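Printer smells hot after moving house, is it safe to keep using?

Posted January 2021 by zerouali_k

We moved to Lolbridge in July and my big old office printer sat in the garage until last week. It runs, but after six pages there's a warm, dusty smell and it gets loud. I need to print 3000 flyers for my sister's bakery (don't ask) and I really don't want to wreck it. Is this just garage dust burning off, or should I stop?
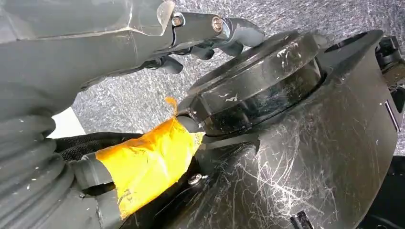
I did wipe the outside and pull the paper tray, and I looked for anything stuck in the rollers. Nothing I could find. Any ideas before I pay someone?

Retness

Stop printing for now! Warm dust is one thing, but loud plus smelly makes me think the fan is clogged. Unplug it, let it sit for 2 hours, then go over the vents with a soft brush and a vacuum on low. Don't blow canned air straight in, you'll just push the fluff deeper (ask me how I know). Then try three pages and listen.

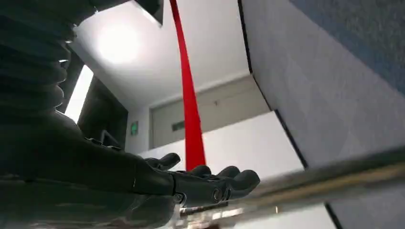 2 min read

If it's still noisy after that, get somebody to look at the fuser. Mine needed a new one and the shop had it back to me in three days. And please split those flyers into small batches with breaks in between.

Zindden

just take it to a print shop, flyers are cheap and toner isn't

We use cookies to remember your settings. Accept / Manage

Contact us | Copyright Lolbridge Neighbors Help | Back to top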